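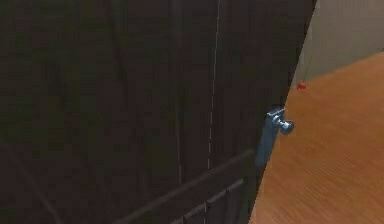

Diketti rotary cutter, 45 mm: review

Tested on quilting cotton, denim and two layers of wool coating over a period of four months, beginning in April. The cutter was bought at full price from Deldale, who also sell the spare blades.

The handle is straight with a slight swell under the palm. The blade guard is a sliding type, worked by the thumb, and locks in both positions. Left-handed users need to move the blade and its washer to the other side, a job that takes a minute. Ulla Boström, who sews left-handed, used it for a week and found the lock stiff when reversed.

On single cotton the first blade cut cleanly from edge to edge with light pressure. Up to six layers were cut without skipped threads. At eight layers the bottom piece was out by 2 mm at the far end of a long strip, so I went back to six. Denim is fine in two layers. At a flat-felled seam the blade rides up and the cut has to be finished with shears. Wool coating was the best result of the lot, with no drag and very little fluff left on the mat.

Blade life was fair. I logged nearly 500 metres of cotton before the first blade began to miss threads, always at the same point in its turn, which suggests a nick from a pin. The second blade has done 332 metres and is still in use. My older Killov cutter takes the same size of blade, but the centre hole differs and they can't be swapped.

The tension nut is the weak point. It works loose during long cuts and the blade starts to wobble. A quarter turn by hand puts it right, but I had to do this at least once in every session. Kerstin Sjöberg suggested a thin felt washer under the nut. It helped for a while, then packed down flat.

Cleaning: remove the blade, wipe off the lint, add one drop of machine oil, refit. The instruction leaflet leaves out the order of the washers. The curved one goes on last, hollow side towards the blade.

Suitable for regular patchwork and light dressmaking. For long runs in heavy cloth I would still choose the Killov.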